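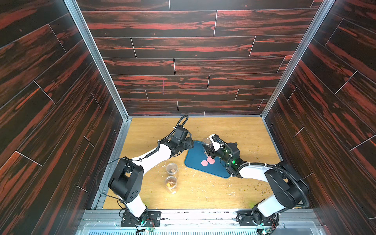
By the Research Editor, Norlow Materials Group
2019-05-02

3.2 Surface finishes

Figure 2. Honey-colored wooden tabletop against dark wood-grain walls, with a blue tray on the table.

The second setting pairs a light work surface with a dark surround. The plank pattern – near-black brown streaked with rusty red and orange – runs across the back and both side walls (Figure 2). Readers in the Zimside survey were asked how easily they could judge the edge of the table against each finish. Of 2,770 responses, 811 concerned this pairing. Responses on the plain finish are reported in Section 3.3.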